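4.2 Changes to Operator Duties

1. Sign in at the Pravia cell before each shift. Operators no longer handle bottles by hand while the arms are on.
2. Stay behind the front rail and watch both arms for the first 90 seconds.
3. If an arm stops, press Hold — do not reach in — and call the shift lead.

CAUTION: Only staff trained on the Pravia may clear a stoppage. 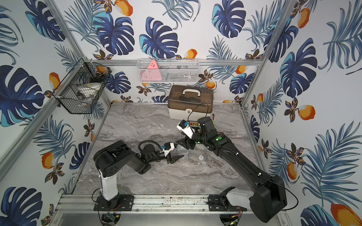

Figure 4. Both grippers at the clear bottle.

Note: Staff moved from hand work keep their current pay grade.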